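January, 6:40 in the morning

Slept badly and got up before the alarm. The appointment with Endang Siregar was yesterday afternoon and I want to write it out while I still have it straight, because last time I waited a few days and had to call her office to ask what I'd agreed to.

She went through Dad's will first. It is short. He signed it when he still lived in Gemen, before the move, and it names me as executor and my brother as the backup. Everything is split evenly between the two of us except the piano, which goes to my cousin. Endang says the will looks fine as far as the signing goes. Both witnesses are named and the notary page is attached. The problem is the Bosby property, which he bought after the will and never mentioned in anything. She says it falls under the general clause at the end, so it gets split like the rest, but it has to be listed on the inventory and we need a value for it as of the date he died. I didn't know the date mattered that much. She said it matters for taxes if we sell.

So I need an appraiser. She gave me two names. I called the first one from the parking lot and left a message.

The filing fee at the probate clerk is $95. The published notice to creditors is extra, and she'll bill me for that with her own time. I asked if I could pay these out of the estate account and she said yes, once there is an estate account, and there isn't one until the court issues the letters. Until then I pay and keep the receipts. I started an envelope.

I wrote her a check for $1,210 before I left. That covers the petition, the notice and the first two hearings if there are two. She thinks there will be one.

Called my brother when I got home. He wanted to know if we could skip the court part altogether. I told him what Endang told me, that the house in Bosby is in Dad's name alone and the title can't move without it. He was quiet and then asked about the truck. I said the truck goes on the list too. We didn't argue, but it wasn't a good call. He said he'd come up the second half of the month and help with the closets. I told him I'd probably start without him.

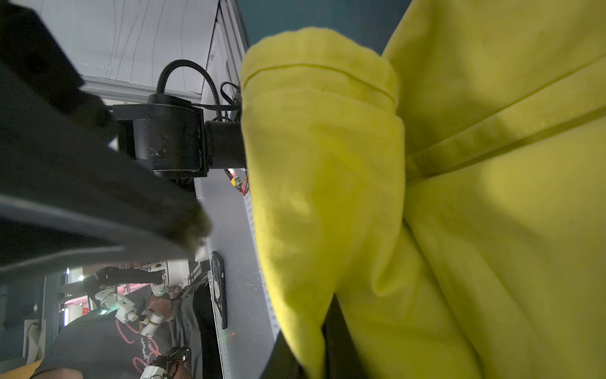
The yellow one.

After supper I spread the bank papers on the kitchen table and sorted them by account. There are three that I can find. The checking account is the one the pension goes into. The savings had $1,905 in it on the last statement. The third is at a credit union I'd never heard him talk about, and the newest paper on it is four years old, so it may be closed. Endang said to write them a letter with a copy of the death certificate and wait. I only have two certified copies left. Need to order more from the county, and this time I'll get ten.

I also found the life insurance folder. The policy names Mom as beneficiary and has no second name on it. Endang had warned me about this kind of thing. With Mom gone it likely pays to the estate, which means it goes through probate with everything else and takes longer. I'll bring her the folder and let her read the small print.

The Aguirre bill came as well, forwarded from the old address. They're the people who fixed the furnace in the fall. It's for $1,731 and marked second notice. I know he was careful about bills, so either he disputed it or it came after he stopped opening the mail. My first thought was to just pay it. Endang was very clear that I shouldn't pay any of his debts out of my own pocket or out of order. They can file a claim like everybody else. I'll send them a short letter with her address on it. I feel bad about it, they came out on a Sunday once when Mom was sick.

There's some monthly charge on his card from a company called Ikix. No idea what it is. The card is canceled now, so it should stop by itself, but I put it on the list of questions.

The list as it stands:

Order death certificates
Call the second appraiser if the first doesn't call back by noon
Letter to the credit union
Letter to Aguirre
Insurance folder to Endang
Find the title to the truck
Ask about Ikix
Change the mail forwarding so it comes to me and not to the old place first

The truck title should be in the metal box, but I haven't found the key. I tried the ones on his ring and none of them fit.

It's getting light out. I have to be at work by eight and the certificates can be ordered by phone on my break.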